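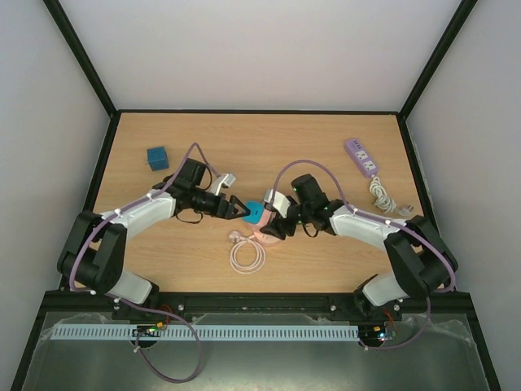

Handover timing on our bimanual cell is the thing I can't get stable, and I'd like opinions on where the fault belongs before I rewrite half the planner. Setup is two arms on a common front rail, grippers meeting near the middle of the table, two-finger hands on both sides. The task in question has the left gripper holding the teal adapter near its fingertips with the pink one resting right below it, so the contact geometry is tight and the right arm has very little free volume to approach through. Policy outputs joint position targets in chunks, a thin layer interpolates them, and each arm has its own bus and its own driver process. Symptom: the two arms agree on where to be but disagree on when. Logs show the right arm's measured position trailing its command by up to 90 ms while the left stays at 33 ms. On free-space motion this is invisible. Near contact it turns into a sideways shove.

Forums > Software > Control and Planning > Bimanual timing skew near contact
Print this thread | E-mail this thread
Posted in September by railslot

What I have tried so far: lowering the chunk length, raising the interpolation rate to 200 Hz, pinning the driver processes to separate cores. The interpolation change made the motion smoother and left the skew where it was. Core pinning did nothing I can measure. Planner is Bondari with the stock collision checker, drivers are our own.

kestrel_b
How are you timestamping the measured positions? If the stamp is applied when the message reaches the logger, you are plotting transport delay plus queue depth and calling it tracking error. Stamp in the driver, right after the bus read returns, and plot again.

railslot
Stamped in the logger. I will move it.

Koen Timmermans
Agree with kestrel_b on the stamps, but I doubt that is the whole of it. A difference of 57 ms between two nominally identical arms is too large for queueing on an idle machine. Compare the gains. We had one arm at our Vandlow site running with a derivative term left over from a bench test, and it looked exactly like this: fine in the air, late into every stop.

Also check whether the gravity compensation model has the same payload on both sides. If the bracket on top of each wrist is in one URDF and missing from the other, the arm without it will sag a little and settle slow.

railslot
Gains are identical, loaded from one file. The bracket mass is in both models. I did find that the right arm's file still has the old tool center point, off by 11 mm along the approach axis. That is a position error and not a lag, but it won't be helping.

moraine
11 mm with an object already held at the fingertips is your shove, or most of it. Fix that first and see whether you still care about the timing.

Koen Timmermans
He should still care. A bad TCP gives a constant offset. He is describing something that depends on speed.

moraine
He is describing a sideways force near contact and a lag number from a logger with bad stamps. I would not put weight on the second one until it has been measured properly.

tolley_marsh
Different question. Why is the collision checker in the loop at all for this phase? If the left hand is holding one adapter and the other is leaning on it, the checker either sees them as one attached body or it sees a collision on every tick. If it's the second, Bondari will scale the velocity of whichever arm is flagged as moving into the object. That is a speed-dependent lag on one arm only. Look at the velocity scaling topic.

railslot
Did not know the scaling was published. Where?

tolley_marsh
Set report_scaling to true in the executor config. It's off by default. You get one float per arm, per tick.

Jeanie Galbraith
I maintain the executor config for a couple of cells, so a few notes on tolley_marsh's point.

The scaling is applied after interpolation, on the command side. Your logger will record the unscaled command unless you subscribe to the post-scaling topic. That means you can see a large "tracking error" on an arm that is tracking perfectly well, just to a different target than the one you plotted.

Attached bodies: the held object needs to be attached to the left gripper link, with the left finger links in its allowed-contact list. The second adapter should be its own body with contact allowed against the first. Coiled cable I would leave out of the scene entirely. We tried modeling cable as a chain of capsules and the checker spent most of its budget there.

Disabling the checker for the phase is possible, but I'd advise against it on a shared rail. The elbows can still meet.

moraine
Disagree on the last part. For a learned policy in a small workspace I turn the checker off, clamp joint ranges and clamp current. Fewer things that silently edit the command. The policy was trained on data without velocity scaling, so adding it at run time puts the arm outside what it has seen.

Jeanie Galbraith
Then record with the checker on. The mismatch is in the data collection setup, and removing the safety layer from the deployment side is the wrong end to fix it from. Current clamps act after contact.

tolley_marsh
Hinura does the clamp approach by default, for what it's worth. Works until the two arms are both stiff.

railslot
Results.

1. Stamps moved into the driver. Right arm lag dropped from 90 to 61 ms. Left barely changed. So part of it was the logger, apparently because the right arm's messages were queued behind the camera stream.
2. TCP corrected. Final approach is visibly straighter.
3. Scaling reported. Right arm sits at 0.4 for the last stretch of the approach, left arm at 1.0 throughout. The pink adapter was in the scene as a static obstacle with a padding value I inherited from the Salem config.

After making it a proper body with allowed contact, scaling stays at 1.0 on both and the skew against the post-scaling command is 4 ms.

Koen Timmermans
4 ms is within one tick at 200 Hz. I withdraw the gains theory.

kestrel_b
Move the camera stream to its own process while you're in there. Queueing behind images will come back when you add another one.

railslot
On the list. Leaving the checker on for now. Jeanie, is there a way to have padding set per body? The config seems to take only one global value.

Jeanie Galbraith
Per body, yes, but only in the scene file. The executor config value is a fallback and is ignored for any body that sets its own.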